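The hanger is the hard part

Friday, just before four in the afternoon, and Inês Loureiro has been hanging up the same shirt since lunch. Not with her own hands, mind you. With two grips held out in front of her like she's steering an invisible pram, while a pair of arms across the room copies every move she makes.

She drops it. Says a word we won't print. Resets. Goes again.

This is how you teach a robot to do the laundry, or at least how they do it at Galska, a small outfit upstairs from a tile showroom. No code for the shirt. No rules about collars. A person does the job by remote control, over and over, the arms record where every joint went and what the cameras saw, and later a computer chews through the lot and tries to work out what hanging up a shirt looks like in general. Good attempts stay in. Bad ones get flagged. The really bad ones get shown at the Friday pub.

The count when I walked in was 793 keepers. The whole run started in November. Loureiro wants more before she lets anyone train on it, and she's the one who decides.

"People think it's the robot that's slow," she says. "It's me. I'm slow. It does what I do."

So I had a go. Of course I had a go.

It's awful. Your brain tells you that you know how to pick up a sleeve, you've been doing it since you were four, and then there's nothing in your fingers. No weight, no feel of the fabric. You squeeze and watch a screen to find out if you've got anything. I had a fistful of two garments at once and didn't know untill the second one came up out of the bin after the first. Ten minutes in my shoulders had gone solid.

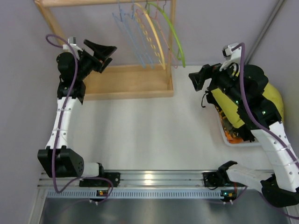
The trick, says Loureiro, is to stop trying to be neat. Newcomers creep. They stop mid-air to think, and the thinking goes into the recording along with everything else, so you end up with a machine that reaches out halfway and hesitates, beautifully, exactly like a nervous person would. She calls it the dither. New operators at Galska do 70 throwaway runs before a single one counts, mostly to get the dither out of them.

Then there's the hanger itself. Cloth gets all the attention, she reckons, because cloth is floppy and everyone can see that's a problem. But a hanger swings. Touch it wrong and it spins on its hook, or slides along the rail and knocks into its neighbour. A person steadies it with the other hand and never notices doing it. Two arms means the robot can do that too – but only if whoever's driving remembers to.

And colour. They mix it up on purpose, different hangers, different clothes, patterned and plain. An early batch was all one kind of hanger. The trained arms did fine on that kind. Anything else, they went straight past it.

The job has rivals of course. Sulline, the other firm everyone in this game brings up, skips the remote control and has its people grab the arm itself and push it through the task by hand. You feel the resistance that way. You feel when a collar catches. Loureiro trained on that method and still likes it for simple stuff, wiping, drawers, pouring. For two arms at once she finds it hopeless. You need both hands for one arm, so who's got the other?

Bashir, who runs the evening shift, disagrees, and loudly. He thinks the lack of feel is the whole reason collars take so long, and he'd swap tomorrow. They've been having this argument since he started. He drives left-handed and you can spot his runs in the data, she says, everything begins from the other side. They kept them in. Variety.

Who's it for? The paying customer is Drulemton, a linen and uniform service that wants the sorting and hanging done overnight, when it can't get staff. A trial is planned with 24 garment types. Aprons are in. Anything with a drawstring is out for now, and Loureiro pulls a face when I ask why.

I ask whether she hangs up her own washing at home. She has a chair, she says. It all goes on the chair.

Just after five she does one more. Sleeve, shoulder, a wobble, the hook finds teh rail. She lets go of both grips and shakes out her wrists, then leans over and marks it as a keeper. Bashir's already at the door with his coffee, wanting the seat.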